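What's Inside a Desktop Computer?
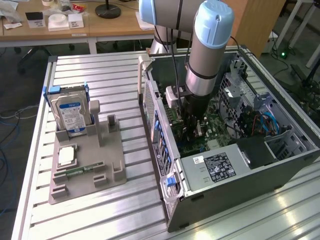
A computer tower lying on its side with the side panel off. The hard drive, the processor chip and a green memory module are in the gray tray on the left.

When I was nine, my aunt Glenys gave me a dead computer and a screwdriver and told me to go wild. I went very wild. I had bits of it all over her kitchen floor by lunchtime, and I didn't know the name of a single one of them! So I'm going to do for you what I wish somebody had done for me, and tell you what the main parts are called and what they do all day.

The case

The big metal box is called the case, or the tower. People call it a tower because it usually stands up tall on the floor or on a desk. When you want to work inside one, it's much easier to lay it down on its side and take off the side panel, so that you can look straight in like you're looking into a suitcase.

Look at the front of the one in the photo (the front is the long edge on the left) and you'll find metal mesh with lots of tiny holes. Computers get warm when they work, and the holes let air in. If you've ever felt a warm breeze coming out of the back of a computer, that's the same air on its way out again.

The motherboard

See the green part in the middle? That's the motherboard, and I think it's the prettiest thing in the whole machine. It's a flat board with very thin metal paths running across it. The paths are like streets, and electrical signals zoom along them from one part to another. Every other part has to connect to the motherboard somehow, either by plugging straight into it or with a cable.

My friend Emrys says it looks like a city from an airplane window. I'd go along with that. You could put a toy car on it and feel quite at home (please don't, though).

The processor

The processor is the square chip with the white top, sitting near the front of the tray. You may also hear it called the CPU, which stands for central processing unit. It follows instructions. That's its whole job! Add these numbers. Move that letter over there. Make the dragon jump. Each instruction is teeny, but the processor gets through billions of them in one second, so to us it looks as if everything happens at once.

The metal lid on top is a heat spreader. A busy processor gets hot enough to hurt itself, so the lid soaks up the heat and spreads it out. Then a cooler sits on top and carries the heat away.

The memory

Just in front of the processor there's a long, thin green piece. That's a memory module, and the kind of memory it holds is called RAM. Think about doing your homework at a table. The things you're using right now are spread out where you can grab them, and RAM is the computer's table. It's very quick to reach, but when you switch the computer off, the table gets wiped clean.

That's why you have to save your work. I once wrote a story called "The Mollel Monster," all 1,416 words of it, and I hadn't saved it once when my brother pulled out the plug to charge his scooter. The monster was gone. I'm still a bit cross about it.

The hard drive

So where does your work go when you do save it? Into storage! The hard drive is the silver metal box standing up at the back of the tray, the one with the white and blue label. It's the bookshelf to the memory's table. It's slower to reach, but things stay put on it when the power goes off.

Inside a hard drive like this there are shiny round disks that spin, and a tiny arm that swings across to read and write on them. If your photos take up 3,000 spaces in the family album, a hard drive can hold the lot and hardly notice. Lots of newer computers use a different kind of storage with no moving parts, called an SSD, and it's faster and quieter.

The blue plastic strips clipped to the drive are mounting rails. They help it slide into its place in the case and stay there.

The power supply

Down toward the front of the case there's a gray box inside the case. It's the power supply. Electricity from the wall is much too strong for all those delicate parts, so the power supply changes it into the gentler kind they need and sends it out along cables.

This is the one part you must never, ever open, even if the computer has been unplugged for ages. It can hold on to enough electricity to give you a nasty shock.

Want to look inside one yourself?

Ask a grown-up first, and ask them for an old computer that no one needs anymore. Then:

Shut it down and have the grown-up unplug it from the wall.
Touch a bare metal part of the case before you touch anything inside. You can carry static electricity (the stuff that makes your hair stand up), and a little zap can ruin a chip.
Hold boards and chips by their edges.
Put the screws in a cup. I use an egg carton, with one hole for each size.
If something won't come out, stop pulling and look for a clip or a latch.

Words to remember

Motherboard: the board that joins all the parts together.
Processor: the chip that follows instructions.
RAM: quick memory that empties when the power goes off.
Hard drive: storage that keeps your things.
Power supply: the box that feeds electricity to everything else.

Next time I'll tell you about fans, and why my old computer used to sound like a hair dryer.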